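Puffer Jacket FAQ: Folding, Storing and Un-squashing
Last updated July 30, 2026

I get a lot of mail about puffer jackets. My January post on winter coat storage has 617 comments under it now, and a big chunk of them ask the same handful of things, so I'm putting my answers on one page. I'm not a laundry professional! I just own too many coats and live in an apartment in Jurbridge with one closet.

Do I fold it or roll it?
I fold for the shelf and roll for the suitcase. A folded jacket stacks nicely and you can see what you've got. A rolled one gets smaller but always seems to want to unroll itself the second you let go.

Okay, so how do you fold yours?
On the bed, always. I've tried the kitchen table and the sleeves just slide off the sides. Lay it out front side up, zip or snap it if you can be bothered (I often can't), and bring one sleeve across the body, then the other. Pat it down with flat hands from the hem toward the collar so the air has somewhere to go. Then fold the bottom up to the chest, and once more if it's a long one.

The sleeves spring back up! What am I doing wrong?
Probably nothing, they all do it. Squeeze the air out of the sleeve first, starting at the shoulder and working toward the cuff. If you start at the cuff, all that air gets pushed into the body of the jacket and you're chasing it around for ages. Ribbed cuffs are the worst for standing up on their own — I tuck them under.

Can I do it on top of a fluffy blanket?
Sure. The jacket slips around less on plush than it does on a smooth comforter. The downside is fuzz, so give the jacket a quick shake afterward, and check the ribbed parts, where lint loves to hide.

Should I use vacuum bags?
For a move, fine. For a whole summer, I wouldn't. I left a jacket in one for two seasons and it came out looking like a pancake, and it took three rounds in the dryer on low to get any puff back. Now I use the Mumodero cotton bags, the big ones with the drawstring. Yes, I paid for them myself, a few people have asked.

Wash before storing, or after?
Before! Old sunscreen and makeup on a collar gets harder to shift the longer it sits. Go by the care label, whatever I or anybody else says online, and be really sure the filling has dried all the way through. Feel for clumps in the quilted squares. If there are clumps, it goes back in with the dryer balls.

What about pale colors?
I keep them away from new denim and anything dark that hasn't been washed yet. A pillowcase works as a cover if you don't want to buy a bag. For pocket edges and cuffs I dab on a little mild soap with a damp cloth before the wash, and no scrubbing, it roughs up the ribbing.

Do hangers ruin puffers?
I hang mine all winter on wide hangers and they're okay. For long storage I like a shelf better, mostly for the closet space.

Will you do one on snow pants?
It's on the list, right after the scarf drawer.

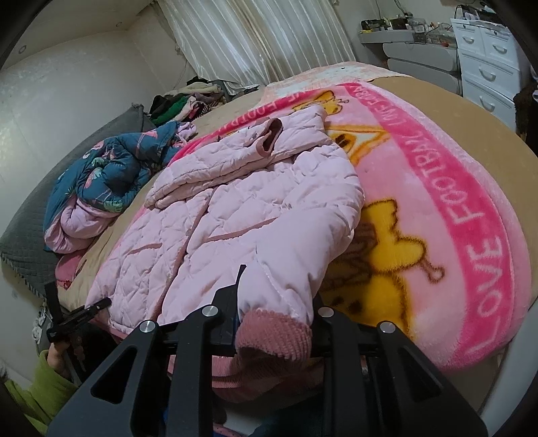

Pink quilted puffer on the bed, one sleeve across and one to go.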